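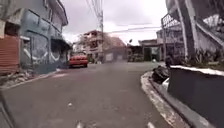 # Araya Street Walks

Notes and photos of small streets in the Araya quarter, collected on foot and by slow driving. The collection is about the surfaces of the street: asphalt, curbs, walls, gates, murals, poles and wires. I started it in February, when I wanted to compare the walls of my own quarter with those in Zekia, and it grew from there.

## What is inside

- `streets/` – one folder for each street, with the photos in walking order
- `walls.csv` – one row for each wall or facade
- `poles.csv` – utility poles and what hangs between them
- `notes/` – my free text, one file per street, written the same evening

There are 20 streets and 2000 photos in total. Half of them (1000) have a complete row in `walls.csv`. The other half are waiting.

## How a row is written

A row is written for what can be seen from the street, without guessing what is behind the wall. The row for the blue building at the bend looks like this:

| field | value |
|---|---|
| street_shape | narrow, gentle curve to the right |
| side | left |
| wall_color | blue and gray, faded |
| wall_paint | graffiti mural, white curved stroke |
| gate | corrugated metal, rust-red |
| curb_state | rubble and small scraps |
| parked | red car, close to the wall |

The cream house with the reddish-brown roof has its own row, because it stands at a different address. Its garage door is in the same row as the house.

## Words I use

Please keep to these words if you add rows. I had many problems with my own spelling in the beginning.

- **faded** – the color is still easy to name, but it is weak
- **mottled** – the asphalt has patches of different gray
- **littered** – loose pieces on the sidewalk, of any material
- **mural** – paint over a large part of the wall. Small signatures go under `tag`
- **tangle** – overhead wires which I could not count from the photo

For `wall_color` write the main color first. If two colors are equal, write them in alphabetical order.

## Known problems

1. In 7 streets the left and right sides were exchanged in `walls.csv`. Six are corrected. The last one is Niltico Passage, where I must walk again.
2. Trees hide the lower part of many houses. In these rows the field `ground_floor` is "partly hidden" and should not be read as "no windows".
3. Colors are written by eye. Strong sun makes the leaves and the pale walls look lighter than they are.
4. The Trirkanari folder uses the old column names (`colour1`, `colour2`).

## Adding a street

Make a new folder, copy `template.csv` into it and fill one row per facade. Walk in one direction only. Cars may stay in the photos, but number plates must be covered before you send them, and please no photos through open windows.

Questions and corrections go to Ozan Gündoğdu, through the issues page. I answer slowly in the summer.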